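¿Cómo guardar las bolsas de aperitivos abiertas para que no se ablanden en una casa húmeda?
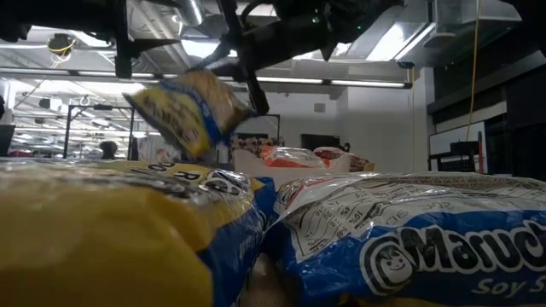
Vivo desde hace poco en Hundham, en una planta baja con bastante humedad, y no consigo que las patatas fritas y los nachos me aguanten crujientes más de un día. Antes vivía en un piso seco y me bastaba con doblar la bolsa y ponerle una pinza. Con la misma pinza, aquí las patatas están blandas a la mañana siguiente.

He probado a meter la bolsa cerrada en un bote de cristal y mejora algo, pero las bolsas grandes no caben. También he leído que se pueden guardar en la nevera, aunque me parece raro porque dentro de la nevera también hay humedad. En casa somos dos y comemos poco de cada vez, así que un paquete familiar nos dura 9 días. Comprar siempre paquetes pequeños me sale bastante más caro.

Mis dudas son estas: ¿merece la pena comprar una selladora térmica de mano? ¿Se pueden recuperar las que ya están blandas o hay que tirarlas? ¿Influye el sitio de la cocina donde se guarden? El armario que uso ahora está encima del hervidor.

Gracias.
Nesrin Oral

Tarek Aoun
Lo primero, cambia de armario. Encima del hervidor es el peor sitio posible, cada vez que haces té sube el vapor y se cuela por las juntas. Tampoco valen el de encima de la placa ni el que linda con el fregadero. Yo las tengo en un mueble del pasillo.

Sobre la pinza: vacía el aire de la bolsa apretando desde abajo, dobla la boca tres o cuatro veces bien apretada y pon dos pinzas, una en cada lado. Con una sola en el centro las esquinas quedan abiertas. Luego mete la bolsa en un recipiente hermético grande, de los que se usan para harina o pienso. En uno de 17 litros te caben varios paquetes de los grandes. Yo compré el mío en Twal y llevo años con él, lo único que se le ha estropeado es la goma de la tapa, que se vende suelta.

Las blandas se recuperan casi siempre. Horno a 150 grados, extendidas en la bandeja en una sola capa, entre tres y cinco minutos. Vigílalas porque se queman de golpe. Déjalas enfriar del todo antes de probarlas, recién sacadas parecen blandas todavía. En el microondas a mí me quedan gomosas, aunque hay gente a la que le funciona poniendo papel de cocina debajo. Si huelen a rancio no hay nada que hacer, eso es el aceite y el horno no lo arregla.

Sorcha Moriarty
Nosotros las congelamos. Bolsa bien cerrada, al congelador, y se comen directamente, no se ponen duras porque casi no tienen agua. Con los nachos va igual. No sé si con los gusanitos de maíz funciona, no lo he probado.

Shadi Srour
Tengo selladora de mano, una Plullby de pilas. Funciona si la bolsa es de las finas y la boca está limpia. Si queda grasa o sal por dentro en la zona del cierre, no pega, hay que pasar antes un papel. En bolsas gruesas con interior metalizado tengo que hacer dos pasadas lentas y aun así a veces queda un hueco en la costura central, donde el plástico va doblado. Para comprobarlo aprieta la bolsa cerca de la oreja y escucha si sale aire.

¿Merece la pena? Si abres un paquete y tardas días en volver a él, sí. Si lo abres todas las tardes acabas cansándote, y además cada vez se pierde un trozo de bolsa. Para eso es mejor lo del recipiente que te han dicho arriba. Puedes añadir una bolsita de gel de sílice apta para alimentos, siempre fuera de la bolsa de patatas, y cambiarla o secarla según diga el fabricante.

La nevera no la recomiendo. Al sacar la bolsa fría en una cocina húmeda se forma condensación, y si la abres en ese momento se moja lo de dentro. Con el congelador pasa lo mismo si la dejas abierta en la mesa, coge lo que vayas a comer y devuélvela enseguida.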